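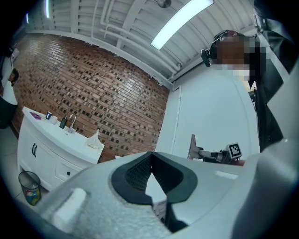 A written rule for hand-held grippers ought to fit on one side of paper, and most of the ones I have been asked to review do not. The draft circulated by Kudthorpe runs to 31 clauses and covers transport cases, insurance, footwear and the naming of files. It gives one line to the thing that decides whether a recording can be used, namely the condition and position of the tool at the moment work begins. Consider an ordinary washroom counter with a tap, a glass beside it, two small cups, a bottle and a crumpled clear plastic bag. Two of those objects are transparent, one is chrome, and the bag has no settled shape at all. Any rule that is meant to govern work at such a counter has to say something about each of those properties, and the Kudthorpe draft says nothing about any of them. It does say that operators should "prepare the area appropriately". I have read that sentence many times and still could not tell an operator what to do.

My argument is that good practice for this kind of work should be written as checks with a pass and a fail, that there should be few of them, and that they should leave the room alone. The last point is the one on which I differ from most people who write procedures, so I will take it first.

There is a strong wish, among those who come to this from factory automation, to standardise the surroundings. On a production line this is correct. A fixture holds the part, the lighting is fixed, and variation is a fault to be found and removed. The habit carries over badly. A recording made in a domestic or shared room is useful in proportion to how much of the room's ordinary state survives into it. If the rule says that the counter must be cleared to the objects named in the task, every counter in the collection will look like a counter that has been cleared, and a machine trained on the result will have met no others. A waste bin with rubbish in it is a legitimate part of a room. So is a cup that has no role in the task.

The Wiltside code, which I otherwise think well of, gets this wrong in its second section. It asks for "removal of items not relevant to the manipulation". I would strike that clause and replace it with a shorter one: remove only what is dangerous, private or not yours to record. Medicines with a printed name on the label go in a drawer. Broken glass is swept up. Everything else stays, in the position in which it was found, and the operator does not straighten it.

Privacy belongs under the same heading, and should be settled before the tool is switched on. Where more than one person is working in a small space, one of them will sooner or later appear in another's recording. Faces should be obscured before the material leaves the collecting team, by a step that is run on every file. I do not accept the common wording, "where practicable". It gives the decision to whoever is most pressed for time. A rule on faces has no useful middle setting.

The tool is a different matter. Here strictness costs little and returns a good deal, and I would accept almost any level of it. Where position is recovered from printed markers, the marker is a measuring instrument and should be treated as one. It should be flat, clean, fully bonded to its plate and square to its bracket. A corner that has lifted by 2 mm is enough to fail it. I have seen drafts that ask for the marker to be "in good condition", and I have seen markers passed under those drafts which had been reattached with clear tape. Tape is glossy. Under a long ceiling light it can throw a bright band across the pattern at certain angles and leave it readable at others, so the fault comes and goes during a session and is not noticed until someone tries to use the files.

The bracket deserves its own check. It is a lever, and it is usually the part that gets knocked when the tool is set down or carried through a doorway. A bent bracket can produce readings that look perfectly smooth and are wrong by a constant amount. No amount of looking at the trace will reveal this. The check is to place the tool in a cradle of known position and compare the reading with the last one taken there. Bozkurt supplies such a cradle with its written procedure and requires the comparison at the start and end of each session. I would add a third, after any knock, however slight, and I would have the operator record the knock even when the comparison passes.

Contact surfaces come next. Soft rubber edges and mesh-textured linings pick up dust, soap and skin oil, and their grip changes as they do. The usual instruction is to clean them "regularly". I would state the cleaning agent, the cloth, and the interval in grasps, because a session of light objects and a session of soapy ones are not comparable in hours. In a washroom or kitchen the interval should be shorter, and the surface should be dried before the next grasp. The number itself matters less than the fact that one has been chosen and is the same for every operator on the project.

Then there is the wearer. Where a camera is carried on the head, the strap tension and the downward angle should be set once for each person, written on a card, and reset from the card. People adjust a strap for comfort without noticing that they have done so. The rule should permit adjustment, since a rule that forbids comfort will be broken quietly, but it should require the operator to stop, adjust, repeat the opening check and continue. Rest belongs here too. A gripper with a large housing is held away from the body, and the wrist tires before the operator feels tired. I would write the break into the procedure as a step with its own line on the sheet.

I said that transparent and reflective objects need their own provision. The provision I would make is modest. The operator should not avoid them, should not substitute an opaque item, and should note their presence in the session record. The common failure is avoidance. Given a free choice of what to pick up, people learn quickly which objects cause trouble and begin to pass them by, and after a few weeks the collection contains very few drinking glasses. When the audit of 276 sessions was done on the Lustutine project, the lists of objects present and the lists of objects handled had drifted apart in exactly this way. No operator had broken a rule. The rule had left the choice open, and the choice had been made sensibly by each person and badly by the group. The remedy adopted was a task card that names the object, drawn before the operator enters the room.

Failed grasps raise the same difficulty. Most drafts tell the operator to discard a session in which the object is dropped. I think this is poor practice. A drop followed by a recovery is a correct record of what happened, and the recovery may be the most useful part of the file. What should be discarded is a recording in which the tool was out of tolerance, and that is decided by the cradle check with no reference to how well the task went. If the two reasons for discarding are mixed, the files that remain will be selected for neatness, and the rejection rate will tell the project lead nothing about the equipment.

It may be objected that a short rule leaves too much to judgement. I agree that it leaves something. The long rule leaves more, because it is not read. Kudthorpe's own return shows 3103 sheets filed under its trial procedure, each with a box for every clause, and the boxes are ticked in a single stroke down the page on a large share of them. A ticked box of that kind is worse than an empty one, as it will later be offered as evidence. I would sooner have five entries, each requiring a reading or a name, so that the sheet cannot be completed without doing the work.

The five I would keep are the marker and bracket comparison, the contact surface, the head camera setting, the face-obscuring step, and the task card number. Insurance and footwear can go in a separate document for those who need it. The naming of files should be done by software and not mentioned to operators at all.

One further clause concerns the rule itself. It should carry a date of review, and the review should be made by people who have used the tool in an ordinary room within the past year. The present Kudthorpe draft is due for comment by December. Comments are limited to 2000 words, which is longer than the procedure ought to be.

10/07/2021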